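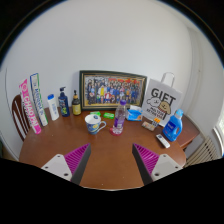

Household items on a brown table, against a pale wall.

The small notebook of Manuela Cirillo

Manuela Cirillo does not watch the first half. She sits in the back room of the Skeven bar with the sound turned off and reads the team sheets again, although by this time the bets are already placed and she cannot change them.

She started in November with 2,000 euros, money which she had saved for a used car. Her rule was simple. She would bet only on second division handball, only with the handicap, and never more than 4 matches in one weekend. Football she leaves alone. "In football the price is made by people who know more than me," she says. "In handball I have sometimes the feeling that the price is made by somebody who is tired."

The match I saw with her was Evura against Plarisside. Evura were favourites by 4 goals, and Manuela had taken the other side. Plarisside had lost their last away game badly, but she had written in her notebook that the goalkeeper was ill that evening and a junior played in his place. With ten minutes left Evura were leading by six. Manuela drank her coffee and said nothing. Then came two fast breaks and a penalty, and the match finished with a difference of three.

She won, and she was not very happy. The stake had been small, and she had wanted to put more on it.

Her friend Teresa Pawlak, who played for Mancuso until her knee was injured, reads the notebook every month and is not gentle with it. She thinks the favourites in this league are overrated only in the winter, when the benches are short, and that by spring the advantage will disappear. Manuela agrees with half of this. She has already marked the pages for the return match, and she wants to see first who will stand in the goal.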